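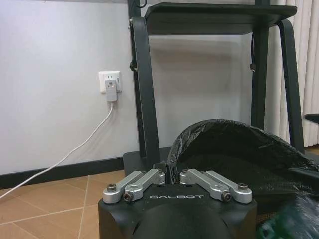
1/ Notes on resetting a small room with a purifier in it. The order matters more than the products. Mine is floor, bin, purifier, filter, then power back on.

2/ Cable first. A thin cable running diagonally down a wall and over the baseboard will catch a broom head. I switch the purifier off, unplug it, coil the lead and hang it off the back with a Womau hook-and-loop tie. Adapters that hang below the faceplate get checked for a snug fit.

3/ Floor next, large items before small. Bottles go to recycling with the cap on, if your council accepts them that way. Wrappers go to general waste. Anything soft or round gets picked up by hand, as a broom just pushes it under the wardrobe. 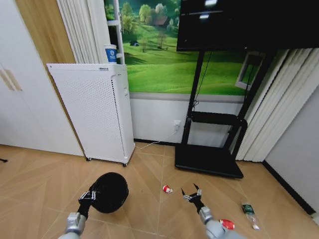 Bottle on its side, red and white rubbish on the planks, paper cup on top of the purifier.

4/ About cups on purifiers: don't. On my Mathebula unit the outlet grille is on top, and the manual asks for 100 mm of clearance above it. Check yours. Even an empty cup tips over once you roll the thing on its castors.

5/ Wood-look planks: sweep along the length, then go over the seams with a dry microfibre cloth. I use the flat Cukitz one, folded in 4. Damp mopping comes last, and only if there's a sticky patch.

6/ The bin. Mesh baskets need a liner with enough spare to fold over the rim and hang down the outside, or the bag slumps at the first heavy item. Wovby liners in the 14 litre size leave almost 9 cm of overhang on mine.

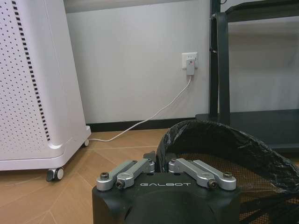
7/ Keep the bin off the intake side. Perforated panels pull in lint, and a loose bag edge can be drawn against the holes. Vacuum the panel with the brush head on low, top to bottom, then the side slots with the crevice tool.

8/ Castors collect hair at the axle. Tip the unit back, cut the hair with small scissors and pull it out with tweezers. I do this each time the pre-filter gets rinsed. Last one was November, so mine is due.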